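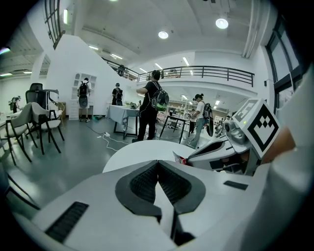
Two white grippers and a round white tabletop.

Who asked you? Notes for a talk on council consultations
Oleksandra Koval
Gidadley, Thursday, September 15, 2022

(Notes as spoken from, tidied up a little. Slide cues left in because people asked for them.)

Opening

Start with the leaflet. Hold it up. Read the headline off it: "You said, we listened."

Ask for hands: who in the room said anything? Wait. Don't fill the silence.

The leaflet came through doors in August. It says residents of Gidadley "overwhelmingly back" the plan to move the council's advice desk out of the high street and put most of it online. The whole of tonight is about the word overwhelmingly, and where it came from.

Say early that I have no strong view on the advice desk. I've used it once, to argue about a bin. There may be a perfectly good case for moving it. If there is, I'd like to hear somebody make it, with the costs, and then be voted for or against on the strength of it. What I object to is being told that I already agreed.

SLIDE: the number

191 responses. It's on page 9 of the report, in the small type under a chart. The leaflet doesn't have it anywhere.

The leaflet does have the figure 2,000. It says the consultation "reached more than 2,000 people". Ask the room what reached means. I wrote and asked. The reply said it was the number of times the post announcing the consultation had been shown on a screen. So if you scrolled past it on the bus three times, you were reached three times. I was probably reached while looking for a plumber.

Slow down for this bit. 2,000 is in a big green circle. 191 is in grey under a chart. Someone chose that. I don't think they were wicked; I think they were proud of the green circle.

How the questions were put

Read question 4 aloud exactly as printed: "Do you agree that council services should be modern, easy to reach and good value?"

Pause. Ask if anyone wants to vote for old-fashioned, hard to reach and expensive.

A yes to that question was counted as support for the move. I had to read the method section twice to be sure. It's in there, in plain sight, and I suppose they deserve some credit for printing it. There was a direct question, question 7, which asked whether people wanted the desk to stay where it is. The report calls the answers to that one "mixed" and gives no breakdown. I have asked for it. I am still asking.

Possible heckle here: all surveys have leading questions. Answer: some do, and we should moan about those too. A survey about what jam you like can be as sloppy as it wants. This one is going to be waved about in a chamber as the will of the people.

SLIDE: who ran it

Zandex wrote the report. They're the consultants. The form itself ran on Wedent, the online system the council already pays for. Be careful and fair about both. I have found nothing to say either did anything other than what they were hired to do.

That's rather my worry. Read out the line from the brief, which is an appendix to the contract and open to anyone: the work should "demonstrate public support for the preferred option". Say it again, slower. Demonstrate. You don't hire someone to demonstrate a thing you haven't already decided.

Don't get dragged into the fee. I don't have a figure I trust and I won't guess in front of a microphone.

On Wedent, one practical point. You needed an email address and an account to fill the form in. The question was whether help should move online. So the people who found that easy answered, and the people who'd have had trouble with it mostly didn't, and then the report found that most people were comfortable online. (Let them laugh. Move on before it becomes a routine.)

There were paper copies. They were kept at the advice desk and you had to ask for one. I did ask. The woman at the desk was very nice about it and had to go and look.

The other side, properly

I want to spend some time on this, as the people who'll disagree with me are mostly in the room and some of them brought biscuits.

Svyatoslav Harasym sent me a long email after he heard I was doing this. He has said I can use it. His argument, as fairly as I can put it:

Turnout in these things is always low. If you wait for a proper crowd you'll never decide anything. A hundred and ninety-one people who cared enough to answer is more than came to the last three public meetings put together, and nobody complained that those were too small when they liked the result. Councillors are elected to decide. The consultation is an extra.

I think he's right about most of that. I agree that councillors are elected to decide. I'd go further and say they should get on with it and put their names on it. My quarrel starts when the extra gets used as the main thing. If it's an extra, then say "we asked, a few people answered, here's what they said, and we've decided the following for these reasons." That would fit on a leaflet. It would even leave room for the green circle.

Where I part from him is the idea that a poor count is better than none. With no count, everybody knows we're arguing. With a poor one, half the room thinks the argument has been settled, and the other half looks like bad losers for bringing it up. I've been called that since August. I'd not lost anything, I'd only read page 9.

He also said sceptics never say what would satisfy them. Fair hit. See below.

SLIDE: the Lytvynenko test

This is my name for it. It comes from the old Lytvynenko bakery, when there was talk of closing the lane behind it to vans. The council of the day sent 2 people down the lane with a clipboard. They knocked on every door, wrote down what was said, and pinned the lot up in the bakery window, rude ones included. You could walk past and check that yours was there. Mine was my mother's, and it was rude.

The lane got closed anyway. My mother was furious and stayed furious. But she never once claimed she hadn't been asked, and they never once claimed she'd said yes.

So, what I'd want before I believed a consultation:

I'd want the number of people who answered in the same size of type as whatever else is being boasted about.

I'd want the actual question asked, in words you could say no to without sounding like an idiot.

I'd want the answers put up where we can read them, with names off.

And I'd want it in writing, beforehand, what result would make the council change its mind. If the answer is "none", fine, save the money and hold a vote.

Don't oversell this. It won't fix who bothers to reply. People with time on their hands and a grudge will always be over-represented, and I speak as one of them.

If time is short, skip to the close from here. The next part is the one I'm least sure of.

Why I think it spreads

Every party does this. The lot who are cross about the advice desk did the same two years back with the parking petition, and I signed it, and I couldn't tell you now what it said below the first line. It was presented as the voice of the town. It was the voice of whoever was outside the chemist that Saturday.

I used to think it was done to fool us. I now suspect it's mostly done to settle nerves. Making a decision that annoys people is unpleasant, and it's much nicer to walk in with a chart. The chart says it wasn't really you. I can understand that and still not want to be in the chart.

What I don't buy is the cheerful version, where all this asking means we've become more democratic. We get asked more often, I'll grant that. I've been asked about hanging baskets. I can't point to a single thing in this town that came out differently for the asking, and if anyone here can, please say so in the questions. I would like to be wrong and I'd put it in the notes.

Close

Back to the leaflet. Read the last line: "Thank you for helping us shape the future of Gidadley."

The desk goes to a vote at full council. Members of the public may put a question if it's sent in writing beforehand. Mine is short: how many people answered question 7, and what did they say? Copies of the wording are by the door if you'd like to send the same one. Change it if you disagree with me. A question from someone in favour of the move would do more good than another from me.

Likely questions

Did you fill in the survey yourself? Yes. I said yes to question 4. So I'm in the overwhelming majority.

Aren't you just putting people off taking part? Maybe a few. I'd still fill in the next one. I'd keep a copy of what I wrote.

Why not run your own survey? Because I'd get the answer I wanted, and then I'd have to print a leaflet.

Is the desk staying or going? I don't know. I think going.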